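Brurnier Sheet Station: hand-guided gripper for print and board shops

If your people spend the day lifting, turning and squaring big white sheets, we think you'll love this one! The Sheet Station pairs a two-finger gripper with a bench program that learns from your own crew (nobody has to write code). An operator holds the tool, goes through the job the way they always have, and the station picks up the routine from there.

Our longest-running install is at Lirerow, where 8 finishers share one station. It handles 2,850 sheets on a normal shift and tops out at 3,000. The lifting has moved to the machine, and the finishers now spend their mornings on inspection and color matching – the part most of them trained for in the first place. Nobody's hours were cut, and two of the crew now teach new routines to the station themselves.

Checking for smudges is still a human call, and we like it that way. Marks like these get flagged by the person at the bench: 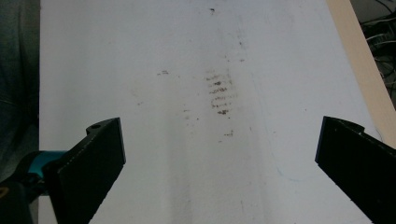

Kobe Leemans wrote to us in June that his wrists feel better than they have in years, but he misses the chat at the old lifting table and would like the second stool put back. Fair point, and the Olley bench kit now has room for two.

Ask for part 213 if you need the wide bench mount.

14 comments | 37 shares

© Brurnier. Contact us | Back to top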